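Cable bench gallery — teaching the two-arm cell by hand

Quick page for everyone who asked what we do out the back at Undotico all day. Short version: we show the arms how to sort and plug network cables, they try to copy us. One picture up for now, rest is notes under each heading. Sorry for the typos, writing this between runs.
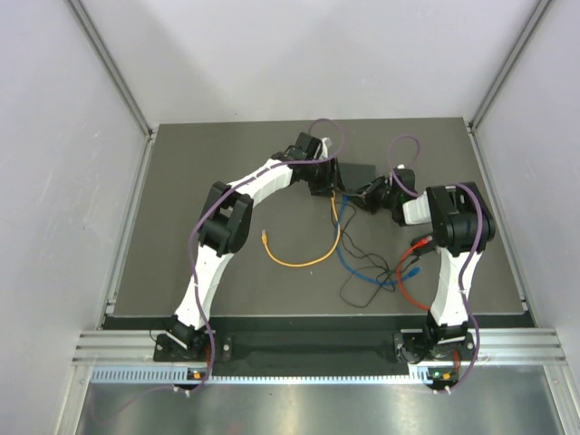
The cell

Two white arms facing in over a dark grey table, network cables in yellow-orange, blue and red, plus the thin black wires we use as clutter. Purple cables belong to the arms, tied down along the links. Please don't re-tie them, took Chantelle Modise ages to get the slack right and if it's too short the wrist stops early.

The task

Called Makhubela on the run sheet. Pick the colour that's called, straighten it, bring the plug end over to the dark square. Clutter stays where it is. Sounds easy. Cables are horrible — never lie the same way twice, and they spring back the second you let go. That's why we show it by hand and don't write the moves out.

By hand

You stand at the front and push the arms around yourself, motors slack. Good for slow stuff, good for learning what the elbows hate. Bad for cables, becuase you need one hand per arm and then there's no hand left for the grip button. We use the foot pedal. Works ok. Your shoulders will know about it the next day.

By remote

Zitidton handles, one per arm, seat outside the cell. Squeeze to close, twist for wrist. Most of our runs are done this way now. There's a tiny lag, you stop noticing after a while. Seraina Egger is the fastest of us by miles, her trick is to move one arm at a time and let the other one just hold. New people always try to do both at once and end up with a knot.

Numbers, since people ask

1,717 demonstrations kept since May. Another 700 or so binned, mostly dropped plugs and people sneezing on the pedal. A good run is 17 seconds, mine are longer. We want 13 different starting layouts per colour before we train again, red is the one that's behind.

Before you start a run

Mess the cables up properly, don't lay them out nice. Hands out of the cell. Door shut. Say the colour out loud, then press record, then count two before moving. If you fumble, keep going and finish it — a fumble with a recovery is worth keeping. If you give up half way, bin it and write why on the sheet. One word is fine.

What it can do so far

Blue, mostly. Gets hold of it, straightens it, loses the plug end about as often as not. Yellow-orange is hit and miss, it likes to grab in the middle of the curl and then has nowhere to go. Red we haven't trusted it with on its own yet. The black wires still confuse it when they're lying over the top of something.

Next

Plustport are lending us softer finger pads, will try those on the right arm first. More layouts for red. If you'd like a turn on the handles put your name on the sheet by the door, no experience needed, bring a jumper becuase it's freezing back there.

Updated 2023-12-14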